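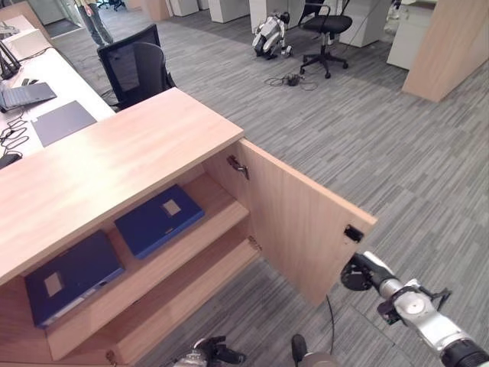

Figure 1. Cabinet task, door open, two binders on the shelves. View from the head camera.

Unit 3: Reviewing a Two-Arm Office Robot Kit
Course handout, August session
Instructor: Hipólito Fuentealba

Purpose of this unit
Students will review the Skadance kit as a buyer would. The kit is supplied by Hakiris and consists of a head camera, 2 arms with grippers, and the software used to record and replay tasks. The review covers the cabinet task only. Walking and lifting are treated in Unit 4.

3.1 The task
The robot opens a cabinet door, takes a binder from a shelf, and closes the door again. The door in Figure 1 is hinged and swings to the right. One blue binder lies on each shelf, and the lower one is nearer the front edge. Students should note how close the right gripper is to the black catch on the edge of the door, and consider what the camera can and cannot see when the arm is in that position.

3.2 What the supplier states
The product sheet gives a task library of 265 recorded motions and a success rate of 93 percent for hinged doors. The sheet does not say which doors were used, how wide they were, or who judged a trial to be a success. Students are expected to raise these points in writing.

3.3 Points to assess
Reach: whether both shelves can be served without moving the base.
Grip: whether the fingers can hold a binder lying flat as well as one standing up.
Shadow: how the camera handles the lower shelf, where the light is weaker.
Surroundings: chairs, cables and people near the work area. An office is seldom cleared for a robot, and the kit should be judged on that basis.

3.4 Service terms
The standard contract includes 2 service visits per year. Replacement fingers are billed separately - see the price list distributed by Yannick Rey.

Assignment
Submit a review of 3 pages to Aurélien Lacroix before the next lab. Tables may be placed in an appendix. Groups that wish to compare the kit with the Sisomby model must obtain approval first.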